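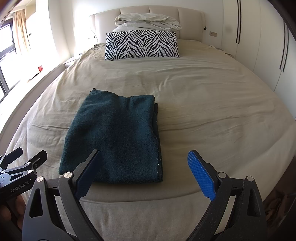
**Kartha** replied:

Please do not hang it. I read your first post two times and I think you have already decided for the wardrobe, but a heavy knit on a hanger gets those two points at the shoulders, and they stay until the next wash. Fold in thirds, sleeves to the back, then once over. Put it in a drawer and close the drawer.

---

**Aravind Bhat** (thread starter) wrote:

Thank you Kartha. I had not decided, I was only asking, as my wife prefers hanging and I prefer folding. It is November and in Woltville it is already too warm for any of them, so they must go away until about Anzac Day.

Some details that I should have given at the start. There are 11 jumpers between us. The only free place is one drawer of the Clurkgate chest, inside width 795 mm, and the rail in the spare wardrobe. I fold on the bed as it is the biggest flat thing we have. My trouble is that the far end of the fold always comes out narrower than the near end, so the pile leans.

---

**grimness_gal** wrote:

Bed is your problem mate. Mattress gives under your hands and you can't get a straight edge. Kitchen table, wiped down, ten minutes and you're done. I do the whole family's on ours every spring.

---

**Aravind Bhat** wrote:

I understand the point about the table. But our table is round and small, and the arms hang over the side. On the bed I can lay everything out and see it together.

---

**Kartha** wrote:

I do not agree about the table. A soft surface is fine for knitwear. The narrow end comes from the sleeves. If you fold the sleeve straight down from the shoulder, you have a lot of fabric at one end and little at the other. Turn the sleeve at the shoulder so that it lies across the back, and then the second one over it. The thickness becomes more even.

Also, smooth the bedding first with your forearm. If there is a long crease in the cover, the jumper will follow it.

---

**peg_and_line** wrote:

Hang it! Everybody is so afraid of hangers. Fold the jumper in half lengthwise, lay the hanger on top with the hook at the armpit, then bring the body over one side and the sleeves over the other. The weight sits on the bar and the shoulders are never touched. I have done this since I lived in Grimness and I've got knits older than my kids that still sit right.

---

**Kartha** wrote:

This method I know, and it is better than the normal hanger, I admit. But then you get a line across the middle where the bar was, and in a spare wardrobe it collects dust for months. For one week, yes. For a whole summer, no.

---

**peg_and_line** wrote:

Garment bag. Problem solved. And the line steams out.

---

**Aravind Raju** wrote:

Different Aravind here, before somebody gets confused.

Can I ask if they were all washed before putting away? I lost a good cardigan two summers ago, and it had only been worn one evening. Moths do not care how neatly you have folded. Now I wash everything, dry it flat on a towel, turn it 180 degrees at lunchtime so both ends get the breeze from the window, and only the next day I fold.

---

**Aravind Bhat** wrote:

Yes, the washing is finished, all of them, also the ones which did not look dirty. Drying took longer than I expected and for some days we had jumpers on every chair.

I tried again today with Kartha's way for the sleeves. The teal one is the most difficult for me, it is a bit fuzzy and the layers hold on to each other, so when I pull one straight the other moves also.
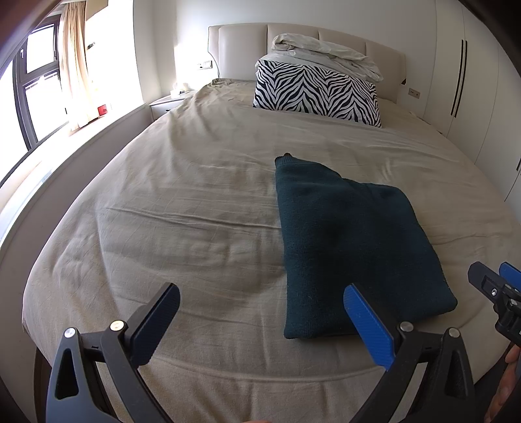

*The teal jumper, folded. The top left corner still wants to stand up.*

I think it is good enough for the drawer. What do you do with such a corner? Tuck it in or leave it?

---

**grimness_gal** wrote:

Leave it. Stack goes on top and it's flat by morning. Love the zebra pillow by the way, where's that from?

---

**Kartha** wrote:

I would tuck it. If it stays pressed for the whole summer you will have a small hard fold there in autumn. Open only the last fold, pull the corner gently towards you, close again. Put the heaviest ones at the bottom of the drawer, and not more than four in one pile.

---

**Aravind Bhat** wrote:

Tucked now. The pillow was chosen by my wife, I will ask her.

She has seen this thread and agrees to the drawer for the thick ones, but two thin cardigans will go on the rail with peg_and_line's method and a bag. In April I will come back and write which ones look better.

---

**peg_and_line** wrote:

I'll be waiting :)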